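Dranby Allotment Society
Minutes of the March meeting, held in the back room at Serkside Hall, 7.30 pm

Present: 23 members. Apologies had been received from plots 4, 9 and 31.

1. Minutes of the last meeting
Agreed, with one correction. The hosepipe rule applies to both taps on the Clumum Lane side, and the word "top" should be struck out.

2. Money
The balance stands at £460 after the water bill. The insurance renewal has come in but is not yet paid. Rents are due at the end of the month and reminders will go on the gate. Two plot holders still owe for last year. They will be written to once more and the plots then offered to the waiting list.

3. Water
The lower tank was drained over the winter and the ball valve is stiff. Wang Plumbing has quoted for a new valve and a length of pipe. Members felt the price was fair and the work was approved. The supply will be off for a morning while it is done. Filling paddling pools from the tank was raised again. The rule stays as it is: watering cans first, hoses after 6 pm.

4. Storage bins
The shed bins were discussed at some length. Several members keep seed potatoes and onion sets in them and would like them left where they are. Others want the floor space for the mower. It was agreed to clear them out before Easter, wash them and keep only those that are sound. Anything without a plot number on it goes to the swap table. 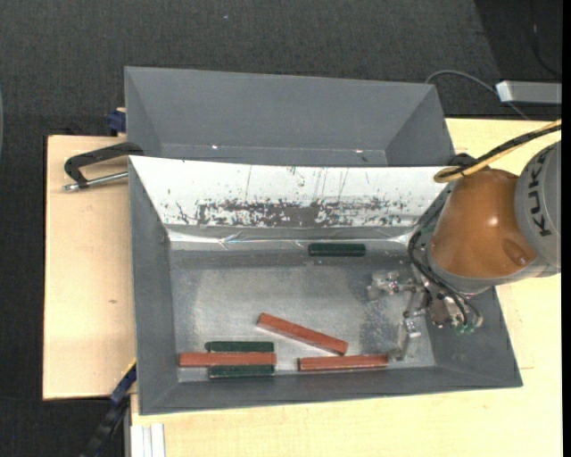 Minutes: the Secretary, Dranby Allotment Society

5. Paths
The main path is soft by the compost bays. A load of wood chip has been promised by a tree firm, free if we can take it at short notice. Barrows to be left by the gate. Plot holders are reminded that the path alongside a plot is theirs to keep cut, to the middle.

6. Waiting list
There are 12 names on the list. Two half plots are free now and will be offered this week. A member asked whether people from outside Dranby could apply. They can, but they go below residents. It was suggested that full plots be split when they fall vacant. No vote was taken and this will come back in the autumn.

7. Any other business
Bonfires: none before dusk, and none at all when the wind is towards the houses.
The padlock code changes on the first of next month.
A garden fork was left by the lower tank and is now hanging in the shed.

The meeting closed at 9.05 pm. The next one will be in May, same room, same time.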